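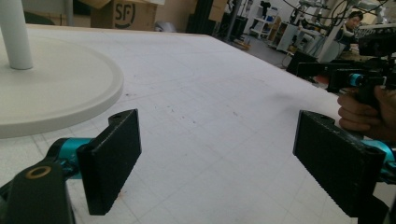

4. Recording demonstrations with the hand-held grippers

Home Manuals Ranetti Downloads Support
Filed under: Teaching by demonstration, Two-hand kits

This section covers recording with the Ranetti two-hand kit, using the utensil stand task that is set up on the practice table. Complete the camera calibration in Section 3 first. You need both grippers, the gridded table, the utensil stand and the ladle.

4.1 Preparing the table

1. Clear the gridded surface. Pencil marks and smudges on the board can stay. Tape, labels and loose screws must come off.
2. Place the utensil stand with its whole base flat on the board. The stand has 8 arms around the top, and all of them should be empty at the start of a session.
3. Turn the wheel by hand and check that it does not rub on the pole.
4. Lay the ladle on the board where either gripper can reach the handle.
5. Move stools and carts back from the side where the operator will stand. Leave cables where they are if they are already clear of the operator's feet.

Note: Walk through the motion once without recording. If your elbow touches the table frame, change where you stand and try again.

4.2 Checking the grippers

1. Pick up both grippers and hold them over the table with the jaws open.
2. Look at the pads. Some fraying along the edges is normal wear. Replace a pad when the face is torn or when it has started to lift from the teal metal part behind it.
3. Squeeze and release each trigger a few times. The two jaws should move together and come back to fully open.
4. Check that the marker plate on each gripper is tight. Wipe it with a dry cloth if the dots are dirty.
5. Start the Ranasinghe recorder and open the Devices page. Both grippers must be listed as tracked before you go on.

Caution: Keep your free fingers out of the jaws. The springs are strong enough to pinch.

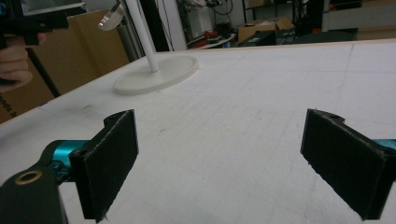
Listbridge, 2021-05-19

The steps in 4.3 replace the ones in the first printing. The old text told the operator to press Record before picking up the grippers, and this left a long stretch of useless motion at the front of every file. Recorder settings saved under the old steps will still load. Files already recorded do not need to be redone, but they should be trimmed before training. Shazia Kiani at Bromix support can send the trim script on request.

4.3 Recording one demonstration

1. Hold both grippers above the board, jaws open, and stay still until the recorder shows Ready.
2. Press the foot switch once. Wait 2 seconds.
3. Bring one gripper to the ladle and close on the handle near its upper end. Leave the tip of the handle free so it can reach the hook.
4. Lift the ladle off the board. Let the bowl hang down and settle before moving toward the stand.
5. Move to the nearest free arm. Come in slightly above it, then lower the ladle onto the upturned tip.
6. Open the jaws and back away slowly - do not pull sideways while the pads are still touching the handle.
7. Return to the start position and press the foot switch again.

Use the other gripper to steady the stand only if your task sheet calls for it. Otherwise keep it low, near the edge of the table, and let it rest there for the whole take. It is still being recorded, so do not put it down or scratch your nose with it.

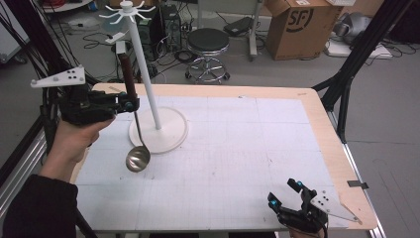
Keep the pace even from take to take. New operators tend to rush the approach and then hover at the hook for a long time, and a robot trained on those takes will do the same. If you miss the hook, back off and try again within the same take. If you drop the ladle, end the take and mark it Discard.

Between takes, change the starting place and angle of the ladle. Turn the wheel a little as well. The stand itself may be moved anywhere on the board as long as the base does not overhang.

4.4 How many takes to record

For a first test of this task, record 500 takes. For a policy that will be run with the stand in any position, record 1000 and split them between at least two operators. Stop for a rest when your wrist gets tired.

4.5 Common problems

Gripper shown as lost: The marker plate is turned away from the head camera or blocked by your sleeve. Roll the sleeve back and face the plate outward.

Jaw width reads wrong when closed: Run Zero Jaws from the Devices page with nothing between the pads.

Ladle turns in the grip: Grip closer to the middle of the pads. If it still turns, change the pads (Section 7).

Take saved with no video: Check free space on the recording disk, then restart the recorder. The take cannot be recovered.

Previous: 3. Camera calibration Next: 5. Reviewing and trimming takes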